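The Small Bowl and the Cloth Under It

Tableware sold for everyday use gets reviewed for shape and glaze. The cloth it stands on is usually left out. Peninah Mushi, who buys table linen and small ceramics for the Mosoti shop, treats the two as a single purchase. Her reasoning is mechanical: a narrow foot puts all the weight of a bowl on a small ring of fabric, and the fabric either lies flat there or it does not.
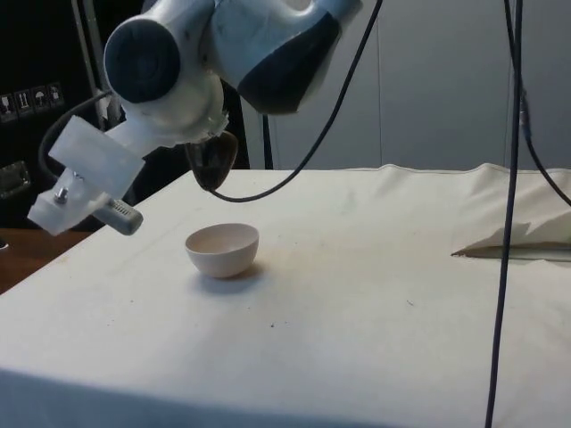
Cloth weight is the first number to check. Mushi stocks plain cotton at 30 dollars a length and a heavier weave from Plevetti at a higher price. The heavier weave drops cleanly over a table edge and stays put. The lighter one creeps. A raised fold like the ridge at the right of this table is harmless as long as the bowl stands well clear of it, but the opening beneath the ridge, if it is a tear, will lengthen with each wash unless it is stitched. Off-white also shows gray smudges sooner than most buyers expect.

Bowls are the simpler half. A small round bowl with a plain rim suits salt, sauce, nuts or a single egg. Dennis Swai, a potter who supplies the shop, fires 790 of them in a season and rejects any that rock on a flat slab. 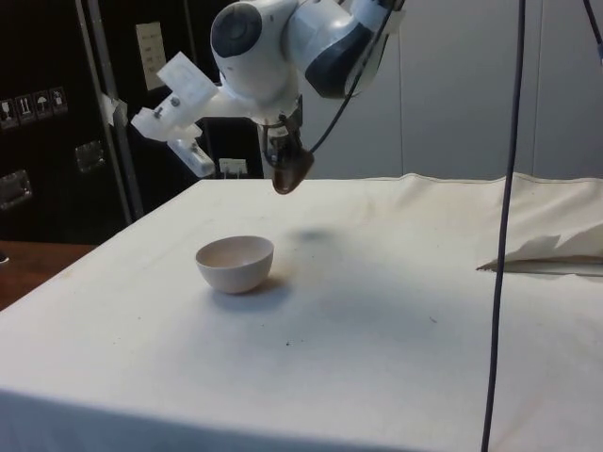

His test takes a few seconds. The bowl is set down, pressed at the rim on opposite sides, turned a quarter and pressed again. A bowl that passes on the slab can still tilt on cloth - the usual cause is a wrinkle under the foot.

Small brown dishes pair well with white bowls because the eye separates them at once. Swai prefers a shallow form with a raised rim, low enough to stand in front of or behind a bowl without hiding it.

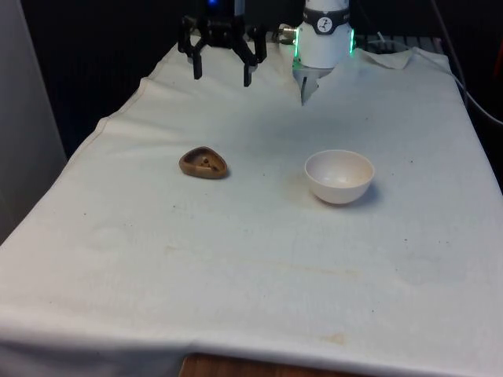 Spacing depends on the hand. Mushi leaves 2 inches between pieces, more where guests will reach across. Stains go under cold water the same evening, then into a normal wash. Ironing is done while the cotton is slightly damp, from the center outward.
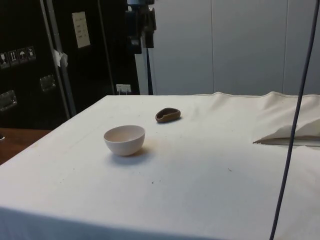
Should the cloth be ironed before every use?

Only where the dishes will stand. Soft wrinkles elsewhere make no difference to a bowl, and frequent pressing wears the hem.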